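The Toten Soft Cabin Bag

2024-04-21
By the Davby shop

If you have ever stood at the counter of a very small airport and watched a very nice agent shake her head at your hard-sided suitcase, you already know why we made the Toten. Big planes are forgiving about luggage. Little ones have a hold shaped like a slice of melon, and a bag that won't bend ends up on the afternoon flight while you go on ahead with your book and your sunglasses and not much else. We had that happen to us on the way out to Avstead a few years back, and we spent the rest of the week in a borrowed sweater, sketching bags on the backs of hotel menus.

The Toten is what came out of those sketches, after more rounds of sewing and unpicking than we like to remember. It's a soft bag with no wheels and no frame, and it opens along the top like an old doctor's bag, so you can see everything you brought without unpacking it onto a bench. The shell is waxed cotton canvas. The base is a doubled layer of the same cloth with a sheet of felt in between, and it has just enough body to stand up by itself on a ferry deck but will still squash down into the nose locker of a propeller plane when the pilot leans on it (and pilots do lean on it, we've watched them).

We make it in one size. People ask us all the time for a bigger one, and we did try, but a soft bag that's too large turns into a sack the minute you pick it up, and your things all slide to one end. The size we settled on will take what most people want for a week somewhere warm, or a long weekend somewhere cold, with a pair of shoes tucked into the end pocket. The empty bag weighs so little that nearly all of your allowance goes to your own belongings, and if your carrier holds you to nine kilos, as the island routes we fly tend to do, that makes a real difference by the time you've added a toilet kit and a phone charger.

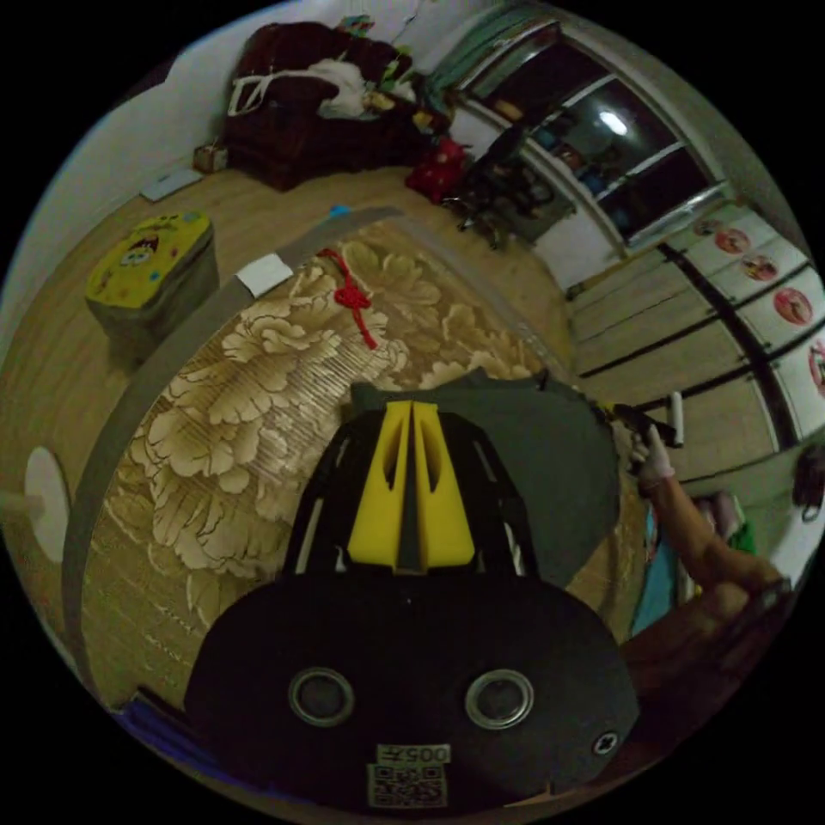
The handles deserve a word or two, and we could easily go on for a page. They're cotton webbing, wrapped where your hand goes with a strip of vegetable-tanned leather, and they run all the way down the sides and under the base in one continuous loop. Nothing is hanging from a rivet. You can hoist a full bag by one handle and swing it up to somebody standing in the back of a boat, and the weight sits on the webbing the whole way. The leather starts out pale and a bit stiff. Give it a summer and it will darken and soften up, and after that it fits your hand so well you'll be annoyed by every other bag you own!

There's also a shoulder strap, which comes off. We went back and forth on the clips and ended up with plain solid brass ones, heavier than we'd have liked but easy to work with cold fingers at a bus stop before sunrise. The pad on the strap slides, and if you wear the bag across your back you'll want it moved well up toward the collarbone. Try it at home in front of a mirror first -- it's a much nicer thing to fiddle with there than on a gangway.

Inside you'll find the main space, lined in undyed cotton so that small dark things don't vanish at the bottom, and along one long side a flat pocket for papers. The pocket takes a passport, a folded itinerary and a paperback if it's not one of the really fat ones. On the opposite side are two loops, put there for hanging a wash bag or keys. The end pocket opens from the outside and has its own lining that wipes clean, and while we call it the shoe pocket, we've heard from customers using it for snorkel masks, wet swimsuits and, in one case we still think of fondly, an entire pineapple.

A little about packing it, since a soft bag asks for slightly different habits than a suitcase does. Put your heavier things along the base first, and keep them toward the middle. Fold or roll your clothes, whichever you were raised to do, and stand them upright side by side so you can lift out one piece and leave the rest in peace. Shirts do best folded in thirds, sleeves tucked behind, then in half and in half again. Sweaters go on top. Resist the urge to fill the last inch, and the bag will close with one pull of the zipper and still have some give left when it meets the luggage locker. 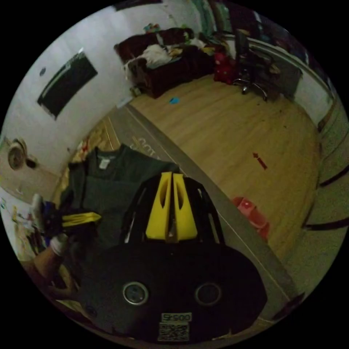 A dark green T-shirt, white label at the collar.

Caring for the Toten is simple. Brush off dust and sand once it has dried, and sponge any marks with cold water and a soft cloth. Please don't put it in the washing machine, and please don't leave it on a radiator, as the wax will go patchy and you'll be sad about it. Once a year or so, or whenever rain stops beading on the surface, warm a tin of fabric wax in a bowl of hot water and rub a thin coat into the canvas, working it well into the seams. We pack a small tin with every bag. It'll do two full coats if you're careful and one if you're generous.

Repairs are on us for as long as you own the bag, and we mean the ordinary wear as well as the sudden disasters. Zippers give out in the end, webbing frays, baggage belts have teeth. Send it back to our workshop in Caputo with a note saying what's wrong, and we'll mend it and return it. November is when the repair bench is quiet, so if what you've got is a loose stitch that can wait, that's a lovely time to send it. If you're flying out next week, say so on the note in big letters and we'll do our best.

The Toten comes in sand, navy and a brownish olive we've never found a good name for. The colors are dyed in small lots and vary a touch from one to the next, so if you're buying two and want them to match, order them together. The price is $164, with the shoulder strap and the wax tin included. You have 200 days to decide if you like it, which we hope will cover at least one proper trip. Take it out, get it rained on, let somebody throw it off a boat. If it isn't for you, it can come back, sand and all.

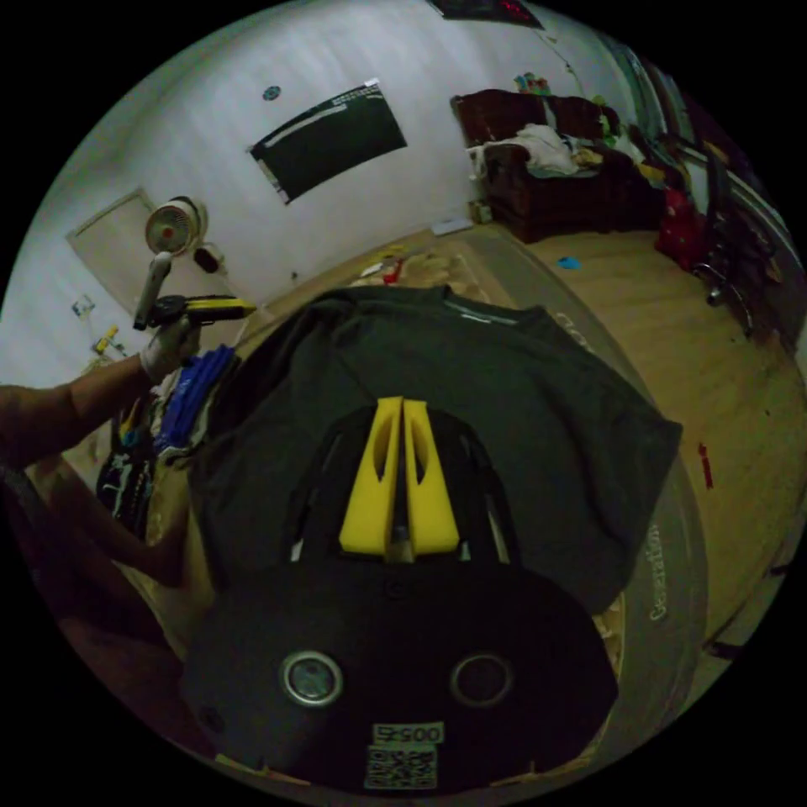

One customer in Avstead wrote to tell us that the bag had been sat on by two children and a dog for the whole of a ferry crossing, and that the only casualty was a bag of crackers. The same letter asked for a second, shorter pair of handles, "because I am five feet tall and it bumps along the stairs behind me like a reluctant goat."

We took that to heart. From this spring you can choose the short handles when you order, at no extra cost, and if you already have a Toten we can fit them for you at the workshop. They sit four fingers lower than the regular ones, and you can still get them over your shoulder if you're wearing a light shirt, though a winter coat makes it a squeeze. Anyone on the taller side will be happier with the originals.

A last note on stock. We cut 3000 bags for this season, the most we've ever done, and the sand color always goes first. Orders leave Caputo on weekday mornings, and you'll get a message from us with the tracking number once yours is on its way. If you're in the neighborhood, the shop has all three colors out on the long table by the door, and you're very welcome to bring your own clothes and pack one to see how it feels on your arm.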